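Print this page | E-mail this page

Sotavano Tabletop Demonstration Station

The Sotavano is a single-arm station for recording manipulation demonstrations. It is supplied to groups that train policies from examples and need episodes with matched joint, gripper and image data. The station ships as a table, an arm with a parallel gripper, fixed and head-height cameras, and the Terkley recording software.

Intended use

The station is set up for short pick-and-place tasks with light objects. The standard task is block sorting: small colored blocks are transferred from the tabletop to one of two round plates. An episode starts when the operator arms the recorder and ends when the operator marks it as complete, failed or discarded. Failed episodes are kept in a separate folder by default and can be exported with the rest.

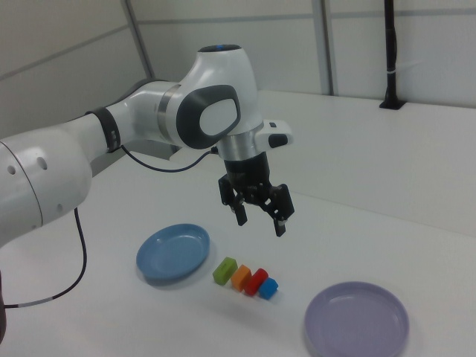 Start positions are set by the operator. Terkley can display a suggested layout before each episode, drawn from a list the user supplies, but it does not check the physical layout against the suggestion. Groups that need strict control over start positions should log them separately.

Recorded data

Each episode is stored in its own directory and contains:

- joint positions and velocities
- commanded and measured gripper opening
- video from every connected camera
- a text instruction, entered once per task or once per episode
- operator code and outcome label

All streams share one clock. Dropped video frames are listed in the episode log and are not filled in. The reference block-sorting set supplied with the station holds 344 episodes, 19 of them labeled as failed.

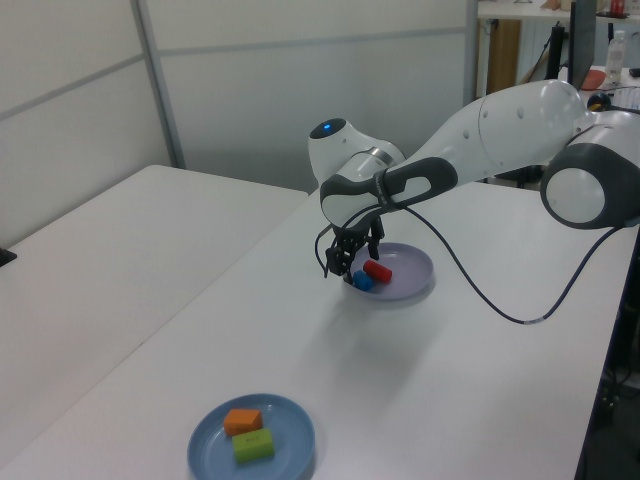

Camera placement

Fixed cameras should cover the full reach of the gripper over both plates. The arm will hide part of the work area in any single view, most often while the fingers are closing on a block near a plate rim. A second viewpoint from the far side recovers most of these moments. The recorder accepts up to 6 cameras. Exposure and white balance must be locked before the first episode of a session; the software issues a warning if either is left on automatic.

Recalibrate after moving a camera mount, even slightly. Episodes recorded under different calibrations may be kept in one set, as the calibration file is copied into each directory.

Cabling

Leave enough slack at the wrist for full rotation. Check that the cable loop does not drag across objects at low arm heights. 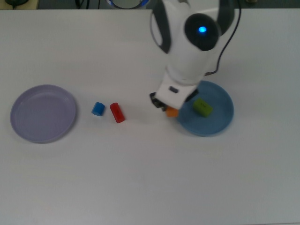
Operator notes

Pause between the approach and the grasp only if the pause is wanted in the trained behavior. Idle time at the start and end of an episode can be trimmed on export. The trim threshold is 2 seconds and can be changed in the settings file.

Export

Sets can be exported whole or filtered by task, operator or outcome. The Mangubat converter, included with the station, writes the exported set in the layout expected by common training code. Camera names are preserved. Resampling is optional and is off by default.

Availability

Orders placed now ship in September. Table and arm are available separately. For integration questions, contact Aileen Lumanlan, Applications, Finenham.

Page revised 2020-08-16

Contact | Copyright Finenham. All rights reserved. | Back to top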